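# Where Does the Lunch Go? Food Waste in the Ultcombe Canteen

Group project report, Tue 27 May
Sarla Lodhi, Lemlem Alemayehu, Vikas Rastogi
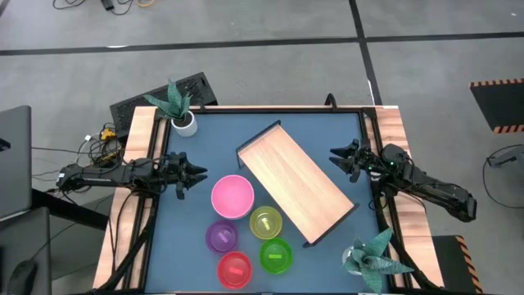

We picked food waste because the bins by the canteen door are always full by 1 pm and it bugs all of us. Question was simple: what gets thrown out the most, and does portion size have anything to do with it?

## Background

Read a few articles for class. Most say the same stuff, people waste more when somebody else fills the plate. Also side dishes get left more than mains. Our canteen does both, the server fills the plate and you get two sides whether you want them or not. So we expected a lot of waste from sides.

Manju Kandpal runs the kitchen and let us in after the lunch rush. Big thanks to her. She told us the portions were set years ago and haven't been looked at since.

## What we did

- Weighed scraps after lunch for 4 weeks, starting in March
- First half of the time: normal portions
- Second half: smaller scoop for rice and vegetables, seconds allowed
- Paper survey at the exit, very short

Sorted scraps into rice/bread, vegetables, main dish, and other. "Other" ended up being mostly fruit peel and yogurt that never got finished. We took peel out of the totals because you can't eat it. Banana peel is heavy by the way.

Bins were weighed empty first. On one day we forgot and had to guess the bin weight from the day before, that day is marked in the log.

## Results

| Portions | Edible scraps (lb) |
|---|---|
| Normal | 1094 |
| Small scoop | 958 |

So it went down by 136 lb. Less than we hoped, Vikas thought it would be cut in half. Rice and bread was the biggest pile both times. Vegetables second. Main dish hardly changed at all, makes sense since we didn't touch that portion.

Seconds were not as popular as the kitchen expected. Manju was worried there would be a long line and there wasn't one, except on noodle day.

Survey answers, the ones that came up a lot:

- "too much rice"
- not enough time to eat
- food was cold by the time they sat down
- didn't want the side in the first place

The time thing surprised us. We didn't ask about it, people just wrote it in. If lunch is too short then a smaller scoop only fixes part of the problem.

## Problems

Menus weren't the same in both halves. Fish showed up twice in the second half and never in the first, and people leave fish. Also a field trip took out most of one grade for a day, so fewer plates. We have no plate count for every day becuase the register only counts paid meals, not free ones. That means we can't give a good per-person number. Should have set that up at the start.

Some people also dumped leftovers in the hallway trash. No idea how much.

The kitchen scale reads a bit high too. Lemlem checked it against a bag of flour. Same scale for both halves so the comparison should still be ok.

## What we think should happen

Keep the small scoop. Ask before serving the sides, it takes two seconds. Put a sign up about seconds, because plenty of survey people had no idea they could go back.

Naveen Mittal (our advisor) suggested composting the rest. We looked at it for one afternoon. The garden club has a pile behind the gym but it can't take cooked food or meat, so only the vegetables and peel would work. Somebody would have to sort it every day and we didn't get any further then that.

## Who did what

Sarla: weighing, table, most of the writing. Lemlem: survey, scale check. Vikas: talking to the kitchen, log sheets, weighing when Sarla was out sick.

Log sheets are in the blue folder with the survey papers. Still need to add page numbers.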